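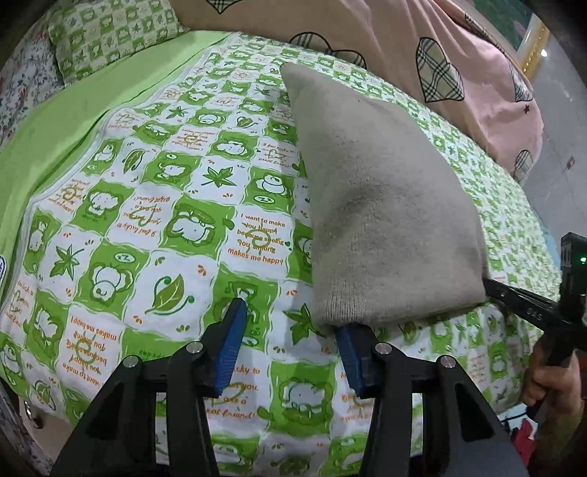 I own a jumper that has cost me more than my first car. The purchase price was modest. The expense came later, in wool wash, cedar balls, a flat drying rack the size of a door, and one argument at a dry cleaner's in Bellamy that I'm still not prepared to discuss.

Wool asks to be looked after, and I come from people who looked after it. My grandmother darned. My mother darned resentfully. I bought a darning mushroom in February, put it on a shelf where visitors could see it, and have been complimented on it several times.

We are all menders now, or at least we all like the sound of it. The shops have noticed. Humer, which used to sell perfectly ordinary cardigans, now sells a "repair-ready" one with a card of spare yarn pinned to the label, and charges accordingly. Cuvinex will take back your worn-out knits and give you a voucher, which you can spend on more knits. I've been around that loop 3 times and my wardrobe is no smaller.

What bothers me is how little of this has to do with keeping clothes. Keeping a thing is dull. It means hand washing in the laundry tub on a cold night when there's something decent on telly. It means folding, never hanging, and remembering which drawer the moths got into last year. It means wearing something with a bobbled elbow to a lunch where everyone else's elbows are immaculate. None of that photographs well, and you can't run a weekend workshop on it, although I see that Kidever is having a go.

I went through my bank statements recently, in the spirit of a person picking at a scab, and found I'd spent $2190 on clothes in a year when I told everybody I wasn't buying any. Most of it was described to myself as an investment. An investment in what, I couldn't tell you. There was a merino singlet in there that I have no memory of at all.

So I'd like to put in a word for the unglamorous middle – the jumper that is neither heirloom nor landfill. It's a bit felted under the arms. The colour was never quite right. You wear it to put the bins out and then, because you forgot to change, to the shops. My grandmother had one of these for decades and never once called it sustainable. She called it "the grey", and when the cuffs went she knitted new ones from whatever wool she had, which was brown.

I've started on my own cuffs. The left is finished and slightly too tight, so I push the sleeve up and hope people take it for a decision.

Comments (3)

woolgatherer: Use a larger needle to cast off. Fixes tight cuffs every time.

Baz_in_the_hills: My wife has banned the word "investment" in our house. Went out with the second tent.

plainandpurl: Freeze them for the moths. Bag them first or your peas will be furry.

We use cookies to remember your preferences. Accept | Manage settings

Contact | © 2026 | Back to top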